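The Long Way Around to a Good Loaf

When I moved to Telbridge I thought I knew how to bake bread, and it took one damp October to show me how little I had learned. My old kitchen had been warm and stuffy, and dough rose in it whether I paid attention or not. The new one is drafty – lovely in summer, I will say – and my first loaves came out as heavy as doorstops. 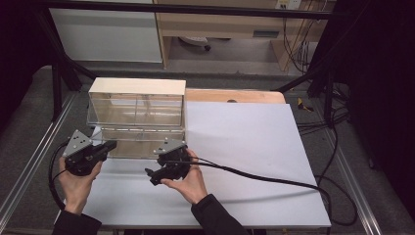

So I began asking at Werkau, the little bakery at the bottom of our hill, where they have had 86 years to think about such things. The advice was to stop watching the clock and start watching the dough, which sounds simple until you have guests coming at six. A rise that takes 2 hours in July may want 4 when the windows are frosted over, and I have learned to go off and read in the meantime.

Flour matters too, of course. I buy mine from the Ritau mill these days, and it drinks up more water than the supermarket kind, so I hold a little back and add it by feel.

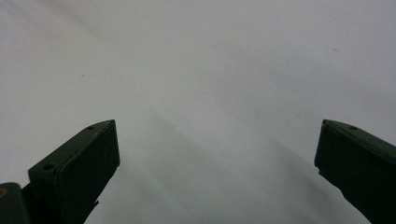

What to Do With the Heel

My family never fights over the last slice, and I used to feel bad about that. Now I dry the ends in a low oven and crush them for meatballs, or fry them in butter and drop them into onion soup, and I have come to look forward to them almost as much as the fresh loaf.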